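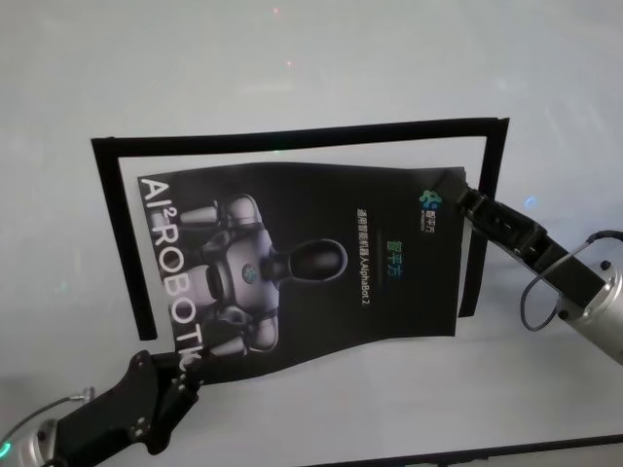

Re: [manip-sw] Glossy sheet placement, two arms, new planner branch

From: Diarmuid Mulligan
To: manip-sw list
Date: June 2018

Gearóid Nic Giolla wrote:
> The Condelholm branch now handles the sheet placement task with both
> arms. Grasp is on opposite corners, lower left and upper right, and the
> planner keeps the two wrists at a fixed distance once the paper is off
> the table. Target is the taped rectangle. I ran 600 trials in the
> Trendham simulator and the placement error looks good. I'd like to
> merge before the October release unless someone objects.

I object, a little.

The fixed distance is the part I don't believe. Look at the sheet over the tape. The lower edge has a wave in it, the top edge bows, and the left side is curling where the gripper has the corner. The planner thinks it is carrying a flat rectangle. If you take the pose of the two fingertips and draw a rectangle between them, you get a shape the paper is not in, and that shape is what goes into the cost function.

As far as I can tell the simulator sheet is a grid of 11 by 11 nodes with the bending stiffness turned up high. Of course it stays flat. I'd expect 600 good trials out of that, and 600 more if you asked for them.

Second, perception. The tape detector in Fundley looks for four dark edges and fits a quadrilateral. Now hold a black sheet over black tape. The paper covers most of the inside and hangs past the bottom line, so the detector has the top edge, parts of the sides, and then a long dark boundary that belongs to the brochure. What does it do with that? I read the code twice and I think it takes the strongest line, and the strongest line is the paper. Then we are servoing the sheet onto itself – error goes to zero, everyone is happy.

The gloss won't help either. There are reflections wherever the paper bends, and the segmentation threshold was tuned on matte card. The big white letters down the side will also split the mask unless someone fills the holes. I looked for a fill step and didn't find one.

What I would want before a merge:

- Detect the tape once, before the sheet is lifted, and keep that pose. Don't re-detect with the paper in the way.
- Let the wrist distance vary inside a band. Even a dumb spring term would do.
- Log the detected quad at every cycle so we can see when it jumps. The log rate is capped at 900 messages per run at the moment, please lift that.
- Real trials, with the failures left in the count.

Ó Néill's old branch did the first of these and it got dropped in the cleanup. I never saw a reason given in the commit message. It's 2 files, I can rebase it if you tell me which config you are running.

I could be wrong about the line fitting. If you have a log where the tape pose holds still while the sheet crosses it, send it and I'll drop that point. The flat sheet assumption I'm not going to drop.

Diarmuid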